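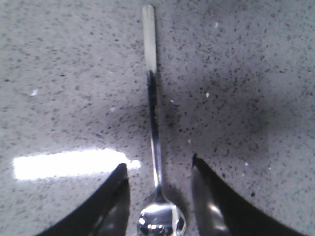
I've been going to flea markets on and off since college, but this was the year I got hooked on old flatware, and I want to write some of it down while I'm still in the giddy stage.

It started in Bultthorpe, at the big August market on the fairgrounds. I went for a lamp. I came home with a shoebox of mixed forks and spoons, 11 dollars for the whole thing, and I sat on the kitchen floor sorting them until way past dinner. Most were plain stainless, the kind every diner had. But there were four dessert forks in a pattern I'd never seen, with a little ridge down the back of the handle and the word Geretti stamped so small I needed the flashlight on my phone to read it. Four forks! I was so pleased you'd think I'd dug them out of a Roman villa.

So I did what anyone would do and stayed up reading. There's a whole world of people who match patterns for a living, or for fun, or because their grandmother's set is short one gravy ladle. One shop I found online has more than 3,000 patterns listed, each with a drawing of the handle, and you can scroll through them like a seed catalog. (I did. For two nights.) I never found my ridge pattern under a proper name, so in our house it's just called the ridge.

A few things I've picked up so far, for anyone else who's curious:

- Turn everything over. The back of the handle is where the maker's mark usually is, and sometimes a pattern name too.
- "18/10" and "18/8" on stainless refer to the chromium and nickel in it. The nickel gives you a warmer shine and helps with rust.
- Silver plate wears through first on the back of the bowl and the heel of the fork, where it rests on the table. A yellowish or dull patch there means you're looking at the metal underneath.
- Old knives with hollow handles don't love the dishwasher. The cement inside can let go, and then you have a rattle.
- Bring a soft cloth. Half of what looks ruined is only tarnish.

My favorite market by a mile is Skirley, which is smaller and much muddier and starts so early that the coffee truck has a line at 6 in the morning. The sellers there bring stuff straight out of barns. I found a single iced tea spoon, long as a ruler, and I use it every day to get to the bottom of the mustard jar. I also passed on a boxed fish set, 16 pieces with the velvet still in the lid, and I have thought about that fish set every week since. It was priced fairly! I just talked myself out of it in the parking lot like a fool.

And then there's Clegg, the antique mall out past the highway — roughly 300 booths under one roof, heated, with a snack bar. Prices are higher and the thrill is a bit lower, but it's where you go when you need one particular thing. I needed knives. Everyone needs knives, because knives are what go missing from mixed lots. I think people keep them back, or they end up in toolboxes opening paint cans.
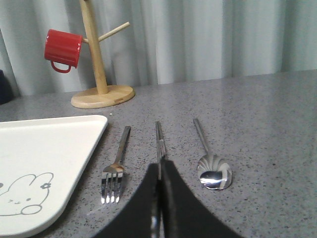

*Silverware in a row on the counter, red mug on its tree behind.*

What I love most about all this is how it changed our dinners. We used to have one matching set, bought new in a box, and I couldn't have told you a thing about it. Now setting the table takes twice as long, because everybody has opinions. There are arguments over who gets the heavy fork. The soup spoons are from at least three different decades and they're all slightly different depths, and I swear tomato soup is better from the shallow one.

I'm also getting bolder about mixing. At first I tried to keep each place setting in the same family, all plain or all fancy. Last month I gave up on that and put a very flowery teaspoon next to the plainest knife we own, and it looked great. The only rule I've kept is that the fork and the knife should weigh about the same, otherwise cutting anything feels lopsided.

Next on the list: a proper sugar spoon, the shell-shaped kind, and two more ridge forks so we can have company for pie. Skirley opens again in the spring, and if that fish set is still there, I'm carrying it to the car myself.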